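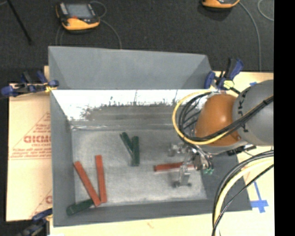 Section 4. Planning a stopover with Plotlow

Plotlow is the trip planner that comes with the Nadach ferry pass. It will build you an island route in seconds, and you should doubt most of it until you have done the checks below. The sales page calls the result "effortless." Set aside an evening.

Before you start, have your pass number, your passport and a paper map of the islands. The paper map is the part you will use most.

1. Open Plotlow and choose New Route. Skip the "Inspire Me" button. It sends everybody to Pruraro, whatever month they enter.

2. Enter your arrival port and your departure port. If they are the same, type the name twice. The "Same as above" box clears itself when you save.

3. Set the season. Winter timetables start in November, but the planner goes on offering summer sailings unless you pick Winter by hand.

4. Add your stops. The pass allows 14 crossings, and every leg uses one, including the short hop across the harbor at Rao that most people would call a shuttle.

Note: A "scenic" leg is a slow boat. The view is the same from the fast one.

5. Set the minimum connection to two hours. The default is 17 minutes, which assumes your boat is on time, your bag comes off first and the next pier is next door. At Rao the piers are at opposite ends of town.

6. Press Check Sailings. Green means a boat is listed in the timetable. It doesn't mean there is a seat on it, or that it runs in a strong wind.

7. Compare each green leg with the timetable posted by the port office. Where they disagree, believe the port.

8. Save the route and print it. The offline copy is supposed to open without a signal. Mine has done so once.

CAUTION: Do not book rooms from the planner's "Stay Nearby" list before step 7 is finished. Those rates are prepaid, and a canceled boat is not treated as a reason for a refund.

CAUTION: Changing the first leg after saving resets every connection to the default. Go back to step 5.

Comments

Usha Pisharody
Step 3 caught me out. I had a lovely plan built on a boat that stopped running weeks earlier.

Tuấn Hà
Is the scenic boat really no better? The brochure says open deck.

Feng-yi Hung
@Tuấn Hà There's an open deck on both. The slow one has more benches, I'll give it that.

Chandrasekhar Ramasamy
I think this is a bit harsh. I used Inspire Me and enjoyed Pruraro very much.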